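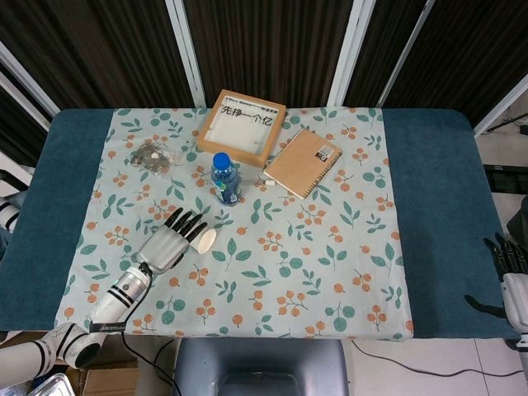

Workshop notebook – the long table, covers and small things
28 Jun 2020

Table cover trial, continued. Today the leaf-print cloth finally went down over the teal blanket and I am very pleased with it! Mint-blue ground, green sprigs, little clusters of orange berries. I had my doubts in the shop (it looked like something for a garden lunch), but on the table it lifts the whole end of the workshop, and the dark teal showing down both sides gives it a proper border. I'd like to keep this pairing for the summer.

The blanket underneath is the old Hamby one. It went through the wash twice in January and has been lovely since, thick enough that a dropped screwdriver makes a thud and no dent. On its own it was too dark to work on. Pencils vanished, washers vanished, I lost a black grub screw for the whole of one afternoon and found it in my cuff. So a light cloth on top was always the plan, I just hadn't found one I liked.

Laying it

Blanket first, smoothed from the middle outwards with the flat of the hand. Then the cloth, folded in half lengthways so the fold can be set along the middle of the table and opened from there. Third attempt was the good one. First time I started from one end and finished up on the skew, second time I caught the blanket with my sleeve and dragged the lot.

Tried it with and without the non-slip strips from Nokard. Without, the cloth creeps if you lean on it and reach. With two strips, one near each end, it stays put and you can't feel them under the blanket at all. Two is enough. I had put in five to begin with and it was impossible to get the cloth flat again after lifting a corner.

Still to try: clips on the underside. Jekon do a flat sprung sort that might suit our table edge. Measure the edge before ordering, please, whoever gets there first. Last time we guessed.

Things on the cloth

The slogan frame. 先挣一个亿, "first, earn a hundred million", which is a fine thing to have looking at you while you sort loose change. Square, light wood, white panel inside, and the big characters read well from the other side of the table, better than I expected against a pattern. I think that's the white panel doing the work. It gives the eye a rest in among all those berries. If we ever print labels or cards to stand on this cloth they should have a plain white ground too.

It was sitting at a slight tilt. I rather like it that way and would leave it.

Kraft notebook. The brown cover and the mint are really good together, much warmer than I would have guessed. The barcode label is still on the front. I tried one on an earlier notebook with a warm cloth and it came off in one piece, so this one can be done the same way. Don't scrape, the kraft furs up.

I want this to be the table book: anything that gets sorted, counted or moved here gets a line in it. The spiral binding lets it fold right back, so it takes up half the space when you're writing in it. This workshop book stays on the shelf and I copy things across.

Coin bag. Clear plastic, laid flat, greys and silvers. I haven't gone through it properly, so it may have odd bits of metal in among the coins. Putting it on the pale cloth is a treat compared with the bare blanket, you can see the edges of every piece through the plastic. Plan is to tip it out and sort by size, then by colour, and pull anything that isn't a coin into the scrap tin. A muffin tray would do for the sorting. I'd love a set of the stacking dishes from Işık but let's see if the muffin tray manages first.

Water bottle. Blue cap, blue and white label, nearly full. Cap on whenever the notebook is out, same rule as on the benches. I'm also thinking of it as a weight – a full bottle stood on the cloth holds it down very nicely while you straighten the ends, and we always have one about.

Paper cup. Small white one, on its side. They're so light they go over at a breath, and over a blanket and a cloth there's even more give underneath. For holding washers or rubber bands they want a coin or two in the bottom before you start. Tried that with one from the same sleeve at the bench and it stood up to me thumping the bench top, which was very satisfying.

Note on white things

White shows up far better on the print than I'd feared. I had imagined the pattern swallowing anything small. There's a little white cylinder by the corner of the notebook, chalk or a marker end, I didn't pick it up to check, and I could spot it from the door. Brown is easy, blue is easy. Green is going to be the trouble. Orange too if it's tiny, I'd not want to sort orange wire caps on here, they'd be berries in no time.

So for anything green or orange, put down a sheet of plain paper and work on that.

Washing

Tested one corner of the offcut under the tap with ordinary soap. No colour came out of the orange, none out of the green. A pencil mark came off with a rubber. Biro didn't, quite, there is a faint ghost left. I've pinned the offcut inside the cupboard door so you can see the biro spot for yourselves and be warned. It creases when wet but drops out again if you hang it straight away.

The shop says the print is good for up to 3,000 rubs. No idea what counts as a rub. I like that somebody has a number for it.

To do
– measure table edge for clips
– barcode label off the notebook
– start page one of the table book
– tip out and sort the coin bag, muffin tray from the kitchen
– second cloth in the same print if the shop still has it, so one can be in the wash
– hem the offcut? would make a nice mat for the kettle

Also meant to write down that the fold line down the middle of the cloth had nearly gone by the evening without ironing. I had been dreading the iron. Will look at it again after a few days of use and note how the strips are holding.

We use cookies to keep this notebook working. Accept / Manage settings

Contact | © 2020 Workshop notebook | Back to top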